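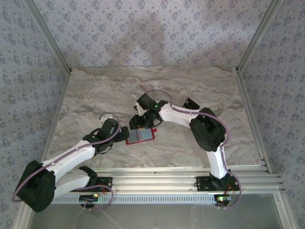 Nelly Paucar wrote back on our first draft that a patterned wall and a patterned floor would fight each other in such a small space, and that we should pick one and leave the other plain. We took this as our starting question. The report covers how we chose and judged wall and floor coverings for a small enclosed work area, and whether a pattern makes objects on the floor harder to find by eye.

Background

Most advice on wallpaper is written for full rooms. A person stands in the middle, the walls are several steps away, and furniture hides much of the floor. In a small enclosure the viewer is outside and close, and nearly all of the surface shows at once. Large flowers get cut up by the corners. Dark floors can make it hard to see a dark object lying on them. We wanted surfaces that looked like part of a home and still left small items easy to see.

Coverings

Dayana Mamani collected the wall samples and Kaj Toft collected the floor samples. We kept to two kinds of wall, plain and small floral, and two kinds of floor, plain gray and gray marble pattern. The combination we ended up discussing most was pale lavender wallpaper with a small repeating flower over a gray marble-patterned floor. It was also the one Nelly had doubts about.

Our practice panels used two papers. Igwe was the thicker one and hid dents in the backing board, but it was stiff and lifted at the inside corners. Clundar folded well but showed every bubble. We practiced on scrap before cutting any full sheet, and still ruined one by pasting it upside down. With a small flower this is easy to do.

For inside corners, we got the cleanest result by turning a narrow strip onto the next wall and laying the following sheet over it. Cutting exactly in the corner left a thin line of bare board. The floor piece went in last so that its edge covered the bottom of the paper.

Viewing test

We asked 66 students from our year to look at each combination and point to the objects placed on the floor. We used flat items in red, gray, white and brown. Each person also said which combination they liked best and why. Nidia Sánchez timed the answers and wrote down the comments.

Red was the easiest color on every floor. A flat piece with a red border and a light gray center is a good case to think about on gray marble. The border gives the shape right away, while the center is close enough to the floor color that it would be easy to lose without the red around it. Plain gray items did worst on the marble pattern, mainly when the edge of the item ran along a vein. White items did well on plain gray and less well on marble.

The wall made little difference to finding things. People looked at the floor first and mentioned the wall only when we asked about looks. Of the 66, 18 said the flowers were distracting. Most of the others called the lavender calm or said it reminded them of a bedroom — one said a grandmother's bathroom.

Problems

The light changed during the afternoon sessions, and the lavender looked almost gray by four o'clock. We should have used one lamp with the blinds closed. The marble sheet was also shinier than the plain one, so some of the difference we put down to pattern may come from glare. Faith Swai pointed this out when most of the sessions were done, and we did not have time to repeat them.

Findings

A pale wall with a small flower can be used with a marble-patterned floor, provided the things on the floor are not plain gray. Where gray items can't be avoided, a colored edge helps more than a change of wallpaper. For the next round in March we plan to compare a matte marble sheet with the glossy one, under fixed light, and to add a beige floor.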